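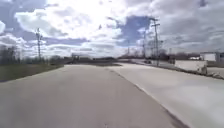 Paved path, grass strip on the left, lighter concrete on the right. Utility poles both sides.

Druller paths -- outdoor ground set

What's in it
1751 pictures of paths, lanes, verges and the joints between them. 468 have surface outlines drawn by hand, the rest only have a folder name. Sorted by route, 10 routes total. Most of it is February, so bare trees and dull grass. Don't expect summer.

Surface names
path -- main paved strip, asphalt or concrete, we don't split them
apron -- paler concrete next to a path, incl. wide shoulders
seam -- dark line where two surfaces meet
verge -- grass, any color
far -- trees, shrubs, poles, everything past the verge

Seam is its own class. Used to be part of path, Emmanuel Mrema redid all of them after the first round becuase the apron edges kept drifting. If you have old outlines from Wokerent, throw them out.

Folders
routes/ one folder per route
outlines/ same names as the pictures
notes.txt weather and time of day, patchy for route 7

Known problems
- Stains and blotches on pale pavement sometimes outlined as seam. Fixed where we saw it.
- Verge edge is loose where grass grows over the pavement. Up to a hand's width off.
- Far stuff near the horizon is one blob. Not worth splitting imo.
- Segers route has two folders, second one is the afternoon walk. Same path, differnt light.
- No night, no snow.

Use
Free for teaching and research, name the Ivero paths group. Ask before selling anything built on it.

Fixes and questions to Alvar Hägglund. Thursday is best. Send the file name with it, please.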